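9월, 밤 열한 시 조금 넘음

발바닥이 뜨끈뜨끈하다. 씻고 누웠는데 잠이 안 와서 그냥 쓴다. 어제 쓰다 만 건 나중에 이어 쓰든가 말든가.

낮에 또 그 질문을 받았다. 쟁반 들고 돌아서는데 손님 한 분이 오르나를 가리키면서 "저거 있으니까 이제 편하시겠어요" 하는 거다. 나는 네네 하고 웃었다. 한 손에는 젖은 행주, 한 손에는 남의 콜라가 반쯤 든 컵을 들고서. 편한 건 맞다, 어느 정도는! 근데 그 어느 정도가 어디까지인지 설명하려면 십 분은 걸리고, 손님은 벌써 가 버렸고, 그래서 일기장에다 설명하기로 했다.

오르나(Orna)는 우리 브로스티에 푸드홀에서 굴러다니는 운반 카트다. 선반이 층층이 달렸고 눈 대신 화면이 있고 비켜 달라고 할 때 목소리가 쓸데없이 상냥하다. 이 녀석이 하는 일은 딱 나르는 일이다. 내가 쟁반을 올려 주면 퇴식구까지 간다. 거기서 누가 내려 주면 빈 몸으로 돌아온다. 올리는 것도 사람, 내리는 것도 사람. 그러니까 무거운 걸 들고 왕복하는 일은 줄었고(허리가 제일 먼저 알아챘다), 탁자를 치우는 일은 그대로 남았다. 처음 들어왔을 때 다들 신기해서 사진 찍고 난리였는데 지금은 통로 막으면 그냥 발로 툭 미는 시늉을 한다. 시늉만. 진짜 밀면 경고음 난다.

탁자 치우는 걸 기계가 하려면 뭐가 어려운지 나는 이 일 하기 전엔 생각도 안 해 봤다. 집어서 버리면 되는 거 아냐? 했지. 근데 몇 달 하고 나니까 집는 건 제일 쉬운 축이고, 그 앞에 있는 게 훨씬 길다. 이게 다 먹은 건지, 잠깐 화장실 간 건지, 누가 자리 맡아 둔 건지. 이 병은 버릴 병인지 가방에서 꺼내 둔 병인지. 한번은 텀블러를 분실물함에 넣었다가 주인이 얼굴이 하얘져서 뛰어온 적도 있다. 나도 그렇게 틀린다. 사람도 틀리는데 기계한테 물어보면 어떡하나 싶고.

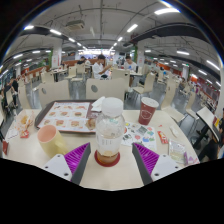

푸드홀 탁자 하나. 보라색 손가락 사이로 흰 뚜껑 병.

나라면 이 탁자는 병 때문에 한 번 멈칫한다. 바닥에 갈색 음료가 조금 남았는데 저걸 "다 마셨다"로 볼 거냐 "아직 남았다"로 볼 거냐. 나 같으면 주변에 가방 있나 보고, 의자에 겉옷 있나 보고, 그래도 모르겠으면 한 바퀴 돌고 다시 온다. 다시 왔는데도 그대로면 치운다. 이 한 바퀴 돌고 오는 게 은근히 고급 기술이라고 혼자 생각한다. 게다가 치우기로 마음먹어도 병은 그냥 못 버린다. 뚜껑 열고, 남은 거 따르고, 뚜껑 따로, 병 따로. 뚜껑 돌리는 데 손이 두 개 필요하고 따르는 동안 안 튀게 기울여야 되고. 손가락 두 개짜리 집게가 병 몸통을 잡는 것까지는 나도 상상이 된다. 그다음에 뚜껑은 누가 잡아 주지?

그리고 머그랑 종이컵이 같이 있는 탁자, 이게 또 함정이다. 둘 다 컵인데 하나는 씻는 줄로 가고 하나는 버리는 줄로 간다. 나는 손에 닿는 순간 안다. 무게가 다르고 소리가 다르니까. 근데 처음 온 사람한테 이걸 가르칠 때 말로 하려면 이상하게 어렵다. "그냥... 딱딱한 건 씻는 거예요" 했더니 알아듣긴 하더라. 딱딱한 플라스틱 뚜껑은 어느 쪽이냐고 되물어서 내가 졌지만.

소스 봉지도 할 말 많다. 저 쪼그만 게 탁자 치우는 시간의 절반을 잡아먹는다고 나는 믿고 있다(재 본 적은 없다). 쟁반은 한 번에 번쩍 들면 되는데 소스 봉지는 탁자에 착 붙어서 손톱으로 긁어야 떨어질 때가 있고, 뜯은 건지 안 뜯은 건지 눌러 봐야 알고, 잘못 누르면 내 앞치마가 당첨이다. 오늘도 당첨됐다. 가슴팍에 빨간 점. 점심 지나고부터 저녁까지 그거 달고 다녔다. 냅킨 뭉친 것도 마찬가지. 뭉친 냅킨 속에 뭐가 들었는지는 쥐어 봐야 아는데 세게 쥐면 안 된다. 닭뼈면 다행이고 씹던 껌이면 그날 기분이 그날로 끝난다. 이걸 살살 쥐는 손을 누가 만들어 준다면 나는 진심으로 박수 칠 거다.

오르나 얘기만 하면 불공평하니까 데브나트(Debnath)도. 안쪽 세척실에 있는 식기 세척 라인이다. 그릇이 벨트 타고 들어가서 저쪽으로 김 펄펄 내면서 나온다. 얘는 진짜 훌륭하다. 트집 잡을 게 별로 없다. 근데 들어가기 전에 음식물 털고, 포개진 거 떼고, 방향 맞춰 꽂는 건 사람이 다 한다. 숟가락이 틈에 빠지면 라인 전체가 서고 그러면 벽에 있는 노란 불이 돌고, 우리끼리는 그걸 노래방이라고 부른다. 오늘 노래방 두 번 열렸다. 한 번은 내가 열었다. 미안합니다.

그러고 보면 기계가 잘하는 데는 다 누가 먼저 줄을 맞춰 준 데다. 벨트 위에 가지런히 올려 주면 천하무적인데, 가지런하게 만드는 그 일이 우리 일이고. 탁자 위는 세상에서 제일 안 가지런한 곳이다. 같은 햄버거를 먹어도 탁자마다 다 다르게 어질러 놓는다. 포장지를 딱지처럼 접어 놓는 사람, 컵에 쓰레기를 몽땅 쑤셔 넣는 사람(이건 고마워 보여도 분리할 때 배로 힘들다), 쟁반 밑에 숨겨 놓고 가는 사람. 숨기는 건 왜 숨기는 걸까? 들면 바로 나오는데.

오후에 잠깐 한가할 때 주방 쪽 동료랑 내기도 했다. 오 년 안에 로봇이 우리 홀 66번 탁자를 혼자 치울 수 있나 없나. 66번은 구석 화분 옆이라 애기 의자 있는 손님들이 자주 앉고, 치우고 나면 바닥까지 치워야 되는 악명 높은 자리다. 동료는 된다에 걸었고 나는 안 된다에 걸었다. 판돈 1000원. 겁쟁이들의 내기다. 걸고 나서 생각해 보니까 나는 왜 안 된다에 걸었지? 되면 좋은데. 그 의자 밑에 기어 들어가는 거 나도 싫은데. 근데 되면 내 시급은 어디로 가나 하는 생각도 들고. 이기면 계속 기어 들어가고 지면 1000원 나가고, 어느 쪽이든 내가 손해 같은 내기를 했다.

집에 오니까 올리스(Ollis)가 또 현관에서 죽어 있었다. 우리 집 로봇청소기. 신발 끈 먹고 그대로 기절. 중고로 산 거라 큰 기대는 안 했지만 얘는 일주일에 한 번은 꼭 뭘 먹는다. 지난번엔 충전선, 그전엔 양말. 올리스를 돌리려면 내가 먼저 바닥에 있는 걸 다 주워야 하는데, 바닥에 있는 걸 다 주우면 집이 이미 꽤 깨끗하다는 게 문제다. 밖에서도 로봇 앞길 치우고 집에서도 로봇 앞길 치우고. 끈 빼내는 데 가위까지 동원했다. 왼쪽 운동화는 이제 끈이 짧아서 위 구멍 두 개를 못 끼운다. 새 끈 3000원이면 산다. 내일 까먹지 말 것.

그래도 침대 밑 먼지는 올리스가 이긴다. 나는 저기 안 들어간다. 허리 숙이는 건 하루치 다 썼다. 녀석이 저 밑을 덜덜거리면서 돌다가 먼지 뭉치 하나 물고 나오면 좀 기특하기까지 하다. 그러니까 나는 로봇이 못한다고 흉보는 사람은 아니다. 잘하는 건 시키고 싶고, 못하는 건 아직 못한다고 하고 싶은 거다. "다 해 준다면서요?" 하는 손님 앞에서 그걸 짧게 말하는 법을 모르겠을 뿐.

만약 하나만 골라서 기계한테 넘길 수 있다면? 퇴근길에 버스에서 내내 이 생각을 했다. 처음엔 음식물 통 비우기였다가, 소스 봉지였다가, 결국 행주 빨기로 정했다. 행주 빠는 건 별로 힘든 것도 아닌데 하루에 너무 여러 번이라 손이 다 튼다. 여섯 장 빨아서 널고 나면 또 여섯 장이 와 있다. 아무 생각도 판단도 필요 없는 일. 병이 다 마신 건지 아닌지 고민 안 해도 되는 일. 이런 거나 좀 가져가지.

반대로 안 넘기고 싶은 건 마지막에 마른행주로 한 번 쓱 닦는 거. 불빛 밑에서 얼룩이 싹 없어지는 그 순간은 꽤 좋다. 의자까지 밀어 넣고 뒤돌면 벌써 누가 와서 앉아 있지만.

핸드크림 발랐더니 펜이 미끄러진다. 앞치마 담가 놓은 거 헹궈야 되는데 소스 자국 안 빠지면 내일은 여벌 입고 가야 한다. 여벌은 주머니에 구멍 났다. 알람 6시.

최근 글
오르나가 엘리베이터 앞에서 길을 막은 날
핸드크림 세 개 써 보고 적는다
올리스가 먹은 것들 목록
노래방 신기록
쟁반 위에 놓고 간 우산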